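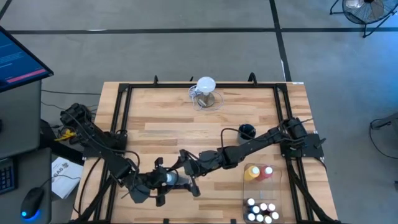
Josefina Troncoso wrote under the last update that she'd like the bad news first next time, so fine, bad news first! The pole beans at Fovley had a rough summer. We got a cold wet stretch right after planting, and a lot of the seed just sat in the ground and rotted. I replanted what I could out of the reserve jars (which I'd promised you I wouldn't touch, and I did ask before I touched them), but the replants went in late and were still flowering when they should have been drying down. So the count for Fovley is poor and I'm not going to dress it up.

12 shares 4 comments

Okay, now the rest. For anybody at Cerbridge who is new to the file, the grant pays for growing out old family beans from the valley before the seed gets too old to sprout. We take in 12 varieties at a time, grow them in two gardens, save the seed, and send it back out to people who'll keep it going. The goal for each variety is 500 clean dry seeds in the freezer, plus whatever is left over for the packets.

Nevby is where the good news is. The soil there is heavier and I was worried about drainage all spring, but the raised rows did exactly what Elin Gwilliam said they would and I owe her a pie. The bush types loved it. The greasy bean, the little speckled soup bean and the yellow-eye all passed the 500 mark, and the soup bean kept going until we had 1,000 seeds bagged and I told everyone to please stop picking and leave the rest for eating. We ate them with cornbread. I know that isn't in the work plan, but somebody has to know what the things taste like, and the taste notes turned out to be the part of the catalog people ask me for most.

The one everyone wants to hear about is Peltonen. It came to us in a baby food jar with the family name on masking tape and nothing else, so that's what we call it, and it's a climber with flat pods and a dark purple seed that fades to brown in storage. The jar was old. I mean really old, older than the tape. We tried it in damp paper towels on top of my refrigerator before risking any in the garden, and only four came up. Four plants! I babied them in pots on the porch, then moved them to the fence at Nevby and put netting over the whole business to keep the rabbits off. All four made it to harvest. The pods were small and the bottom ones got some mold, but there's enough seed to plant a proper row next year, and I've put part of it in the freezer already so we aren't carrying the whole variety around in one envelope.

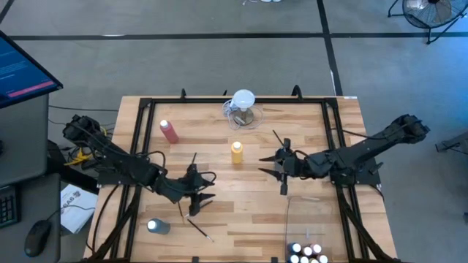
I would like to do the same with two more of the old jars this winter, starting them indoors and moving them out once the nights settle down. It costs next to nothing apart from potting mix and my windowsills.

On isolation, which your reviewer asked about: beans mostly pollinate themselves, but bumblebees will cross them now and then, and I did find a few odd seeds in the yellow-eye that have no business being there. They're out. I pulled them by hand at the kitchen table with the radio on, and I've marked that lot so we can grow a sample and see if more show up. Next season the yellow-eye goes at the far end from anything with a similar bloom time, and I'll put corn in between as a screen.

Drying went better than last year. We quit using the shed (mice) and hung the plants upside down in the hallway of the grange hall with a box fan on low. When the seeds were hard enough that a fingernail wouldn't mark them, we shelled them, winnowed them out on the steps and gave them their time in the freezer to kill off any weevils. Let the jars come back to room temperature before you open them, by the way. I got impatient with one and the whole inside fogged up.

Search the seed list Go

Money. We're under on stakes and twine, over on water at Fovley, and I'd like permission to move what's left in the travel line over to packets and postage. The driving never came to much once people started mailing me seed. Receipts are in the envelope I dropped at your front desk, and yes, the one for netting is faded, I wrote the amount on the back in pen.

We use cookies to remember your settings. OK Read more
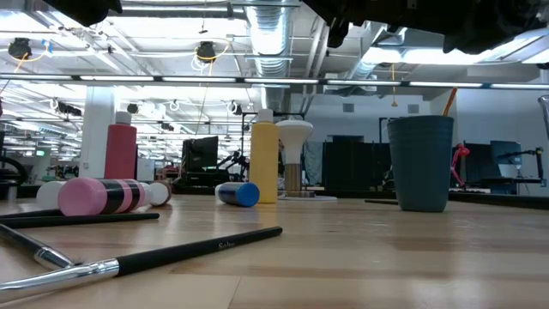 Last modified: September

The part I'm most behind on is the stories. Every variety is supposed to have a page with who grew it, where, how they cooked it and what they called it, and I have the notes for most of them in a spiral notebook that only I can read. Elin has offered to type if I read out loud, and we've set aside Sunday afternoons for that until it's finished. The greasy bean page is done and I think it's lovely. The Peltonen page will be short unless someone in the family turns up. I've put a note in the church bulletin and another on the board at the feed store, and I'm still hoping for a phone call.

Still to do before the final report: germination tests on everything harvested this season, the packet labels, the last of the story pages, and a decision from you on the postage money. If you can tell me yes or no on that one before we order envelopes, I'd be grateful. I'll bring soup beans when I come by.

Get our newsletter Enter your email Sign up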